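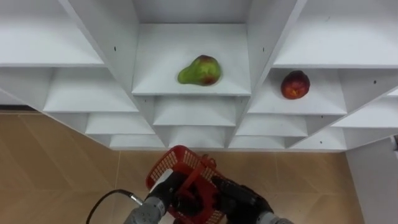

Según objeta un alumno del grupo anterior, si el operador ya sabe hacer la tarea con sus propias manos, bastaría con grabarlo en vídeo y ahorrarse la teleoperación.

Asignaturas > Robótica de manipulación > Apuntes > Tema 7: Aprendizaje por demostración

La objeción se responde en el apartado 7.1. El resto del tema supone conocidas la cinemática directa y la notación del tema 4.

7.1 Vídeo frente a demostración con el propio robot

Un vídeo de una persona contiene la secuencia de la tarea, pero no las acciones en el espacio del robot. Falta la correspondencia entre la mano humana y la pinza: grados de libertad distintos, alcance distinto, fuerzas no registradas. La demostración sobre el robot entrega pares observación-acción ya expresados en sus articulaciones. El vídeo puede servir como preentrenamiento; en la práctica de este curso no se utiliza.

7.2 Modalidades

a) Guiado cinestésico. El operador mueve el brazo con la mano, con los motores en compensación de gravedad. Es intuitivo con un brazo y poco práctico con dos, sobre todo si ambos sujetan el mismo objeto. Además, el cuerpo del operador entra en el campo de la cámara.

b) Teleoperación maestro-esclavo. Cada brazo maestro transmite sus ángulos al brazo esclavo. Conserva la coordinación bimanual. El operador no percibe la fuerza de contacto salvo que exista realimentación háptica.

c) Mando o visor. Se ordena la pose del efector y la cinemática inversa calcula las articulaciones. Cuidado con las singularidades cerca del límite de alcance.

7.3 Tarea de referencia: cesta y estantería

La tarea Rellen consiste en recoger fruta de una estantería blanca de compartimentos abiertos y depositarla en una cesta roja de plástico con asa. La cesta se sujeta entre las dos pinzas durante la aproximación. La pera y la fruta roja ocupan compartimentos vecinos a distinta altura, lo que obliga a replanificar la postura entre una y otra.

Puntos críticos:
— Cadena cerrada. Con las dos pinzas sobre la cesta, un error de posición relativa se convierte en fuerza interna. Se recomienda impedancia baja en el brazo derecho.
— Cambio de agarre. Antes de tomar la fruta hay que liberar un brazo; la cesta queda sostenida por el otro. La transición debe figurar completa en la demostración, sin pausas largas.
— Separadores verticales. El antebrazo puede rozarlos aunque la pinza entre centrada.
— Fondo uniforme. Los paneles blancos ofrecen poca textura para estimar profundidad.

7.4 Protocolo de registro

Frecuencia de muestreo: 15 Hz para imagen y articulaciones, con marca de tiempo común. Cada grupo entrega 75 episodios. Los episodios con caída de fruta se conservan, etiquetados como fallo, y no entran en el conjunto de entrenamiento. La posición inicial de las piezas se varía entre episodios — la de la estantería, no.

El formato de archivo es Lalten, versión 26. Las acciones se guardan como posiciones articulares absolutas; quien prefiera incrementos los calcula en el preprocesado.

7.5 Entrega

Informe en PDF y carpeta de datos en el repositorio Rondness, antes de las prácticas de marzo. Debe constar la modalidad usada y el retardo medido entre maestro y esclavo.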